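Automation Laboratory News
Gripper comparison enters its second round

The Linico automation group has completed the first round of its comparison of two-finger grippers for light kitchen items. The work is carried out in simulation, with the arm placed at a marble counter and thin utensils set out as test pieces. Camera placement is being reviewed alongside the grippers, and both a wrist view and a room view are kept for each trial.

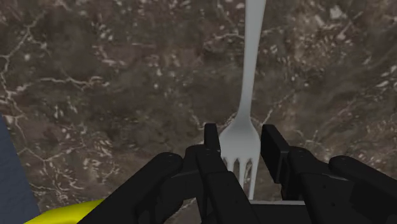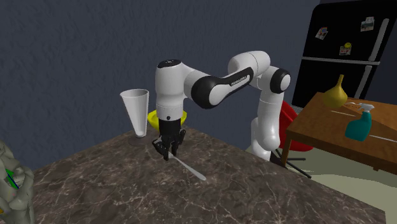

Simulated views of the gripper at a thin white utensil on the marble counter.

Is a result obtained in simulation enough to choose a gripper for the real bench?

It is enough to shorten the list. Contact between a fingertip and a thin, flat object is among the harder things to model, and small errors in friction or surface height can change the outcome of a grasp. The group therefore uses simulation to remove unsuitable settings, and final selection will depend on trials with hardware at the Balen site.

The first round consisted of 1133 grasp attempts with 17 utensil shapes. Two finger designs were entered, one from Storkent and one from Lehner, and each was run with the same controller settings and the same starting positions. The Storkent design performed better on narrow handles. The Lehner design was more tolerant of errors in approach angle, although it closed more slowly and required some 30 additional lines of configuration in the controller.

Reviewers also noted that the wrist view gave the more useful record of fingertip position during closing. The room view remained the better means of checking arm posture and clearance from nearby objects. Both views will be retained for the second round.

Staff members who wish to propose further test shapes should submit them to the group by 3 September 2026. Proposals should include the length, width and thickness of the item.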